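Packing bench notebook, Patenham, March

Morning. Jiahui wants the packing bench sorted before the Raltberg order goes out, and I've been asked to write up what we think of the new tape and the mat. I said I'd be fair about it. I'll try.

Mat first. It's brown, it covers most of the white top, and we're told it will stop boxes sliding while they're being closed. My objection is that boxes didn't slide much before. What did slide was the tape, which rolled off the back about once a shift and went under the racking, and a mat only helps with that if people put the roll down flat. They don't. They stand it on its edge so it's easier to pick up again.

The top edge has started to curl. Wanting says it will relax if we leave it alone, but she said the same about the last one and that went in the skip still curled. I'd like to see it weighted overnight with a couple of full cartons before anyone orders a second. The smudge near the middle I'm not bothered about. Tried a damp cloth, then washing-up liquid, no difference that I could see.

Tape next. The supplier, Hallberg, says the clear stuff is as strong as the brown and quieter. Quieter, yes, slightly. Stronger I don't believe until I've seen a box come back from somewhere. It also looks yellowish on the roll, which worried Jiahui more than me. One layer laid on a carton looked clear enough. A full roll of anything looks darker than a strip of it. 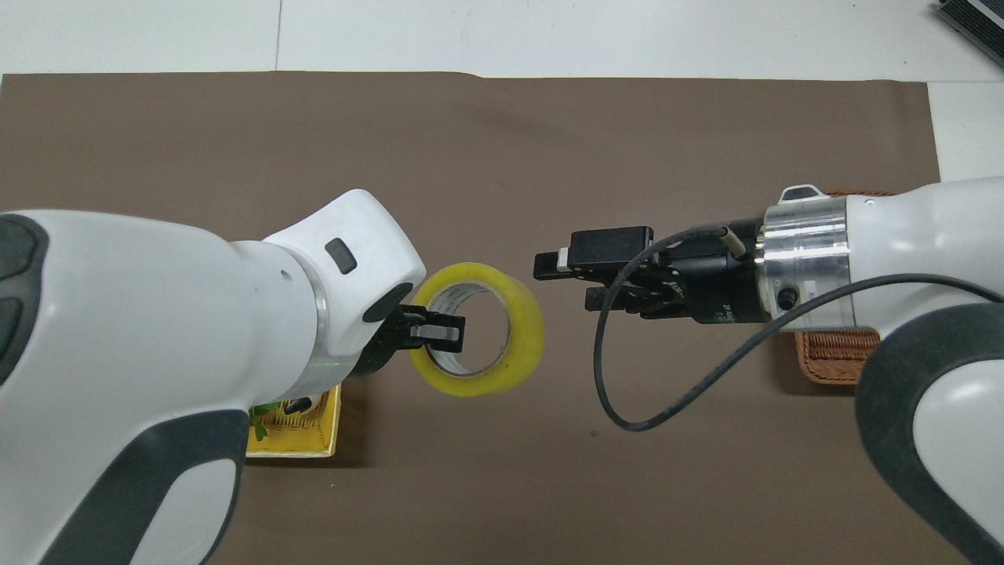
Box test, after lunch

Did 15 cartons with the clear tape, one strip along the bottom seam and one on top, same cartons we use for the Xie parts. Left them stacked beside the door where it's draughty.

By four o'clock 2 had lifted at the corner. Both were from the flat pack that's been sitting by the roller shutter, so it may be dusty board and nothing to do with the tape. Wanting thinks dust. I think we'd have to run the brown tape on the same dusty board to know, and we didn't, so this afternoon proves very little either way.

Finding the end of the tape is still a nuisance. You run a fingernail round twice and miss it both times. Folding the end under works if the person before you did it. Put a note up. Expect it to be ignored like the one about the knives.

Stock

2,205 cartons on the sheet. I haven't checked that and wouldn't swear to it.

To do

Same test with brown tape, dusty board and clean board kept apart.
Weight the curled edge overnight, look at it first thing.
Ask Hallberg what their strength claim was tested on. "Standard carton" is not an answer.
Jiahui to hold off on the second mat until then.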